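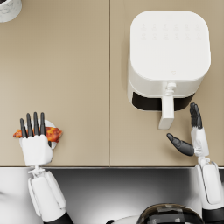
The kitchen cell in simulation: left hand holding the food piece near the small dish, right hand open by the air fryer handle.

Cell Keeper (two-armed kitchen robot), Brunton workshop

Full time, on site, start in May if we can manage it

We are looking for a patient, practical person to look after one machine. It has two arms, two hands and a good deal of wiring, it works at a kitchen counter, and it has a twin in simulation that needs nearly as much looking after as the real one does. At Tirik we call the whole arrangement the Halen cell, after the bench it was first bolted to, and the person who takes this job will get to know it better than anyone else in the building. If you are the sort of person who hears a fan running a little rough from the next room and can't sit still until you've been to look, please read on!

A bit about us

Tirik is a small company working on robot hands for ordinary household jobs. We are 3 engineers on the software side, a mechanical designer, and a workshop that we share with Dideck, who make the counter units and fixtures we mount everything on. Brunton is a friendly site, on the edge of town, with a bus stop outside the gate and plenty of parking. The coffee is good on the Dideck side and we have an understanding about it.

At the moment the cell is set up for one task, and we expect it to stay that way through the summer. The robot stands at the front edge of the counter and has to deal with a piece of roasted chicken, a small dish and an air fryer with a pull-out basket. It sounds like a short job and it takes a surprising amount of upkeep. The left hand holds the food, the right hand goes for the basket handle, and the two must not wander into each other's space in between. When the handle sits a finger's width away from where the software believes it to be, the right hand closes on nothing much, and then somebody has to find out whether it was the counter, the arm, the hand or the model that moved. We would like that somebody to be you.

What your days would look like

Mornings start at the cell. You would power it up, run both arms through their slow warm-up, listen, look at the motor temperatures, and go over the hands finger by finger. The finger joints are where most of our trouble comes from. Cables slacken, grip pads wear, and crumbs and grease get into places where neither belongs, so there is a fair amount of wiping and gentle poking with a wooden stick. We keep a log with 379 entries in it so far, and we would love for you to read the whole thing in your first couple of weeks, coffee in hand. It's not literature but it will save you a lot of head scratching later on.

After the checks comes calibration. You would set the two counter panels level with each other at the seam (they do drift, and a small step there upsets the readings more than you'd expect), check the position of the air fryer against its marks, and run the touch-off routine for each arm. Then you would bring up the simulated cell on the screen next to it and compare the two. The same reach should end in the same place in both, and when it doesn't, you write down by how much and in which direction, and we sit down together and work out which of them to correct.

Afternoons vary more. Some days it will be replacing a finger cable or a wrist cover, or reseating a connector that has worked itself loose. Some days it will be running a long batch of trials while you keep an eye on things, with a hand near the stop button and a podcast going if you like. The last full batch in simulation was 2,165 runs, and sorting the failures from it kept two of us busy for longer than we'd care to say. You would help with that sorting too, and you would have a real voice in what we change as a result.

Every Wednesday the cell is down for cleaning and proper maintenance. The arms are parked and locked out, the shells come off the forearms, and everything gets inspected, greased where it should be greased, and put back together. We usually order lunch in that day.

What we hope you'll bring

You have maintained or repaired machines with moving joints. Industrial arms would be ideal, but we would be just as glad to hear from someone who has worked on packaging lines, printers, hospital equipment, sewing machines or stage rigging. Over 5 years of it would be lovely, and less is fine if you have been careful and curious the whole time.

You can read a wiring diagram, use a multimeter without having to think about it, and put a torque wrench to a small screw without flattening it.

You are comfortable at a computer. You don't need to write code, though you will be typing commands that other people wrote, and you should be willing to ask when one of them looks wrong to you.

You write clear notes. This matters to us a great deal. A line such as "right thumb slow to open, cleaned, no change, swapped cable, better" is worth more than a page of guesses.

You respect lockout rules, every time, also when it's late and it's only one screw.

Some experience with simulation software would be a nice extra. We are happy to teach it, and we have set aside time for exactly that in your first month.

What we offer

A permanent position with a fair salary, which we will tell you on the first phone call so that you don't have to sit through interviews wondering. Health coverage, paid vacation, paid training, and a tool budget that you spend as you see fit. Regular daytime hours, with no night shifts and no weekend call-outs. The cell sleeps when we do.

The work involves standing, leaning over a counter and handling small parts. If you need the bench, the hours or anything else arranged differently, tell us early and we will do our best to make it work.

How to apply

Send us a short letter and a résumé through the Tirik jobs page, with "Halen cell" in the subject line. In the letter, please tell us about one stubborn fault you tracked down, what you tried first, and what it turned out to be. It doesn't have to be a robot. A washing machine will do nicely.

We read everything that comes in and we answer everyone. Interviews take place at Brunton and include an hour at the cell, with the shells off, so wear something you don't mind getting grease on.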